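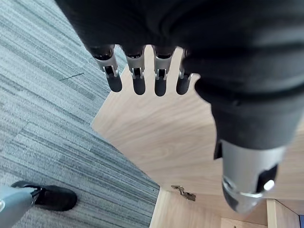
The fault that stopped cabinet trials at Pistholm in October began as a slow drift in grip force. Over 19 shifts the left hand needed more motor current to close, and the controller raised its own limit to match. The joints of the four fingers are bare metal, with slots and pins in the open, while the palm is wrapped in black fabric. Wagner Lopes, the test engineer, found lint packed into the second finger's linkage. The finger had stalled about 8 degrees short of closed, and the software logged it as a firm grasp.

A door panel fell at 6 a.m. and landed beside an operator's foot. There was no injury. Caldeira, which supplies the controller, has since fixed the current ceiling in firmware. Cauã Dantas, who runs the site, wants a separate position check on each joint before trials resume at Clerton.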